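May 30, 2021

Hi Siamak,

You asked for something short on how the Wirham girls' football money is going, so I've tried to keep it to a page (you know me, it may spill over).

## Players and coaching

We're back on grass! After the long stop we restarted at the end of March with two age groups, and by the second week we had enough under-12s turning up to split them into two squads. Tia Whiteley has taken the older lot and I've kept the little ones, who mostly want to be goalkeepers, all at once. We've got 18 signed up in the under-14s now, which is the first time we've been able to put out a full side with a proper bench.

Results have been a mixed bag. We lost the opener to Lundon 4-0 and it could have been more, then drew with Cabrera Juniors away, and last weekend we beat Lundon in the return, 2-1, with a header from a corner we'd been practising for three weeks. I may have run onto the pitch. Tia says I definitely did.

## Money

Spent to date is £2,846. Most of that is pitch hire, which went up when the school took over the bookings, and the rest went on two sets of kit, balls, and the league fees. The goals we wanted are still on back order from Clender, so £200 is sitting there as a deposit and I'll send you the invoice when it turns up. Mylene Dimaculangan has all the receipts in a folder if you need copies.

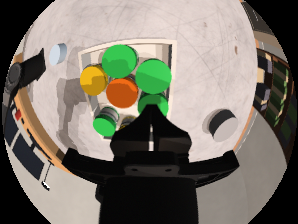

## What's next

- Tia and Arnel Malabanan are doing their coaching badge over the summer. Arnel has already done the first aid bit.
- Wilfredo Ignacio has offered to referee our home friendlies, so we only need to find someone for the 3 league games still to be rearranged.
- I'd like to talk to you about winter. We lose the light on the grass pitches by October and the 3G is booked solid on the evenings we can do. Could any of what's left go towards a later slot there?
- The under-12s need shin pads in small sizes. We're sharing at the moment and it's holding up kick-off.

Give me a ring about the winter question when you get a minute, I'm around most evenings after training.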